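Stutik wrist camera with the Plelten simulator: six weeks of use

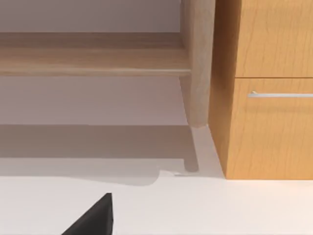 Wrist view in the simulator, with the black fingertip at the bottom left and the drawer handle at the right.

I bought the Stutik package in January, after Pascal Millet showed me his. It includes a small camera for the wrist, a two-finger gripper, and a model of both that loads into Plelten. I tried the model first and the hardware later, and I will write in the same order.

The model installs without trouble. You choose the arm, you choose the room, and the camera is already in its place. My test task is opening a drawer with a slim bar handle. It is a hard one for a wrist camera, as the handle goes out of the view very easily when the arm comes from the side. With the default mount only a small piece of one finger is visible, low in the corner. For driving around furniture this is comfortable. For closing on a handle I want to see both fingers, so I changed the mount angle in the settings file. The manual explains this on page 30, but the sign of the angle is wrong there.

The rendering is clean, maybe too clean. Wood grain and soft shadows are good, and the soft gray shadow under a bench did not confuse my detector. The floor is so smooth and bright that the tracker finds very little to hold on to. My older Baloyi camera model has the same weakness, but it lets you add noise from the menu. Here you must write a script.

Now the real gripper. The fingers are stiff and close evenly. I ran 100 drawer pulls with my own controller and lost the handle in nine of them, mostly when the approach was too low. With the Baloyi gripper I lost it in 14, under the same program. The cable is the weak point - it is 40 cm long and the connector sits exactly where the wrist turns. I had to order an extension.

Support answers in English and is polite. A Mr. Benedek Deák sent me a corrected mount file the next morning, and it worked.

The price was 2,161 euros with the license for one computer. For a small workshop this is a lot. If you already have a good camera, I would take only the gripper, and ask them if the model can be bought separately. I will keep mine, with the longer cable.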